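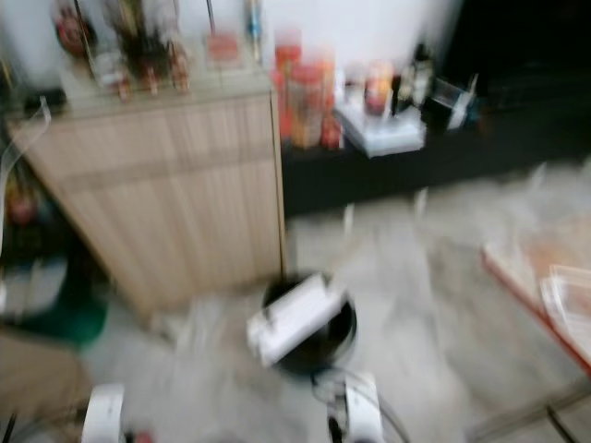 I moved the little bottles again this week. They had been on top of the cabinet since we moved in, and every time I wanted one I knocked over two others. The cabinet is the light wood one we bought from Beyene when he was closing up his shop in September. It was meant to go in the bedroom. It didn't fit through the door with the door on, and by the time I had the hinges off I was tired and left it in the front room, where it has stayed.

The trouble with a flat top at that height is that people put things on it. I come in and set down whatever is in my hand. Asnakech does the same. Then there is the charger cable that runs down the side, so whatever is charging lives up there too. After a few months you have sauce, vitamins, hand cream and a packet of something from the pharmacy all in one row, and none of it belongs together.

So I took everything off and put it on the floor on a towel. I did the same with the long black counter next to it. I didn't sort anything at first. I wiped both tops with warm water and a little dish soap, and then with a dry cloth. The black counter shows every fingerprint. I knew this when I picked it. The man at Edmont told me matte would be easier and I said I liked the shiny one, so that's on me.

Then I sorted. My piles were food, medicine, cleaning, and things that go in another room. I thought there would be a big fifth pile of things to throw out, but I am not good at that part. I threw out an old tube of glue, a dried up marker and a bottle of Dadus cough syrup that had gone to sugar around the cap. Asnakech went through the pile after me and threw out a lot more. She reads the dates. One can of cleaner claimed to be good until 2041, so we kept that.

Food went to the kitchen. I know that sounds obvious, but the kitchen shelf was full too, and I had to move the lentils down before there was room for anything else. Medicine went into a clear box with a lid. I wanted clear because I forget about anything I can't see, and then I buy it again. Cleaning things went under the sink except for the spray I use on the floor, which I still keep on the counter because I use it every day. The tile is pale gray and it looks dirty by noon.

The cable took longer than it should have. I tried tape along the side of the cabinet and it peeled off overnight. Then I bought a pack of 10 of the small stick-on clips, made by Ukus, and used 4 of them. You have to press each one for a full minute and then leave it alone for a few hours before you put the cable in. I didn't wait on the first one and it fell. The rest are holding so far. I have plenty left over if anybody on our floor wants some.

My cousin Ibsa Kassa came by while I was in the middle of all this and asked why I didn't just get another cabinet. He has a point, but the room isn't that big, and I think another cabinet would be another flat top. I would rather have fewer places to set things down. He stayed for coffee and put his keys on the cabinet while he was telling me this.

After that I started thinking about the table in front of the sofa. It gets the same treatment as the cabinet, only worse because we eat there. The marble pattern hides crumbs pretty well, all those orange and pink veins, so you don't see them until you put your arm down. I wipe it after supper now and once more in the morning. The rule we agreed on is that the clear tray can stay and the phone stand can stay, and anything else goes back where it came from before bed. The tray sits by the edge and catches the pens and the remote. It's not a perfect rule. Mail breaks it, mostly. 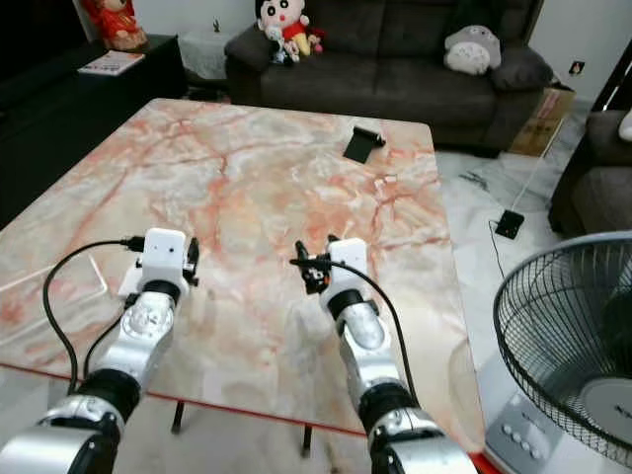

What do you use to clean a marble-patterned table without leaving streaks?

Warm water with a drop of dish soap on a soft cloth, then a second dry cloth right away. The drying is what takes care of the streaks. I stopped using vinegar on ours because I wasn't sure what it would do to the finish over time, and if your top is real stone you should skip vinegar for certain.

The red strip along the edge of the table needs its own pass. Sticky stuff collects right where the strip meets the top, and a flat cloth slides over it. I wrap the cloth around an old butter knife, a dull one, and run it along the seam. Once every couple of weeks is enough for us. A toothbrush works too but it flicks the dirt onto the sofa, and the sofa is dark gray and shows lint and crumbs as it is. I vacuum the seat cushions when I do the table and lift them out to get the bottom.

I spent 300 on all of this, counting the clips, the clear box, two good cloths and a new mop head. Most of that was the mop head. The old one had started leaving threads on the tile.

Next is the closet by the door. I have opened it and looked in and closed it again. Asnakech says the winter blankets are behind the suitcase, so I will have to get to it before it turns cold.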